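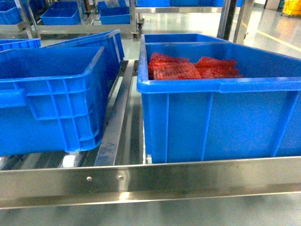 Hermine Schwaiger

Wirnard Packing Area: Progress Report on the Returnable Bin Program
Submitted to the Ladefoged Fund, 07/01/2024

Purpose of this report

The Ladefoged Fund awarded Stevness a grant to replace single-use cartons with returnable plastic bins in the parts handling area at Wirnard. This report covers the second period of the grant. It describes the equipment now in use, the handling of protective pouches, the changes made to the work plan, and the matters on which we request the Fund's guidance. Financial statements are sent separately by Alois Thaler.

Equipment and layout

The bins selected in the first period have been put into regular service. They are blue plastic, open at the top, with ribbed outer walls and a thick rim. The ribbing was one of the points raised by the Fund's reviewer, who asked whether labels would hold on an uneven surface. We have moved the labels to cards kept with each order, and the question of adhesive on the bins no longer arises.

The bins stand on metal racking with rollers, at more than one level. Filled bins are moved forward by hand along the rollers and empty bins are returned to the same racking for the next order. Under the previous arrangement, cartons were assembled on a bench, carried to the packing point and flattened after use. The bench has been given up and the floor space returned to the walkway.
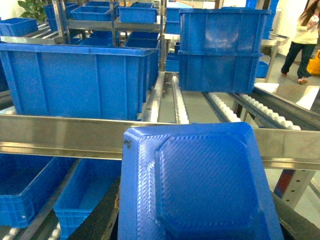 The one recurring difficulty with the racking has been the transfer of bins between levels. Staff reported that a bin filled to the rim is awkward to lift down, and that two people are sometimes called when one should be enough. Silvan Wyss reviewed the heights with the shift leads and recommended that the fullest bins be kept at the level where packing takes place. This has been adopted as a standing instruction. We do not propose to alter the racking itself during the current grant.

Handling of pouches

Parts sensitive to handling are placed in red bubble pouches before they go into a bin. The pouches were in use before the grant and their cost is not charged to it. They are included in this report for the reason that they determine how much a bin can hold.

A trial was held over 9 working shifts, during which 921 pouches passed through the packing area. Bins were filled in two ways: with the pouches laid flat, and with the pouches standing on edge along one wall. Standing them on edge allowed more to be placed in each bin, but the count at the receiving end took longer – a point made firmly by the receiving team at Hustton. Flat packing was easier to check but left pouches sliding over one another as the heap grew.

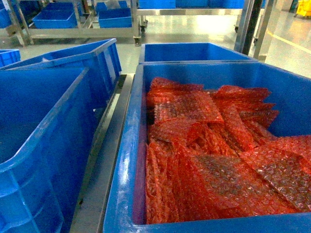
We have therefore left the choice to the packer for mixed orders, and ask for flat packing only where a single part number fills the bin. Vinzenz Hauser has asked that a fill line be agreed for all sites, as Hustton stacks bins on arrival and cannot do so when the contents rise above the rim. A proposed line has been sent to Hustton for comment and we are waiting for a reply.

Pouches in usable condition are now sent back in the empty bins. The work plan foresaw a separate collection for them, which would have required a weekly vehicle. Returning them with the bins makes this unnecessary, and the amount set aside for transport remains unspent. We ask the Fund's permission to carry it over.

Staff and training

All packing staff on the day shift have received the short training described in the work plan. The evening shift was trained in part. Gebhard Kaufmann will hold 4 further sessions, and the written instructions will be revised first so that both shifts work from the same text. The present version still refers to cartons in several places.

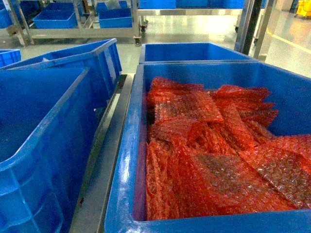
Work planned for the next period

The target for the next period is 3,000 pouches handled through returnable bins, including those sent back from Hustton. The fill line will be introduced once it has been agreed – first for single-part orders, then for mixed ones. A check of rims and handle slots for wear will be added to the monthly inspection. The next report will be submitted in December.

Matters for decision

The Fund is asked to approve the carryover of the transport amount and to confirm whether Hustton may be named as a partner site in the renewal application. Questions on the budget should be addressed to Alois Thaler, and questions on the packing area to the undersigned at Stevness.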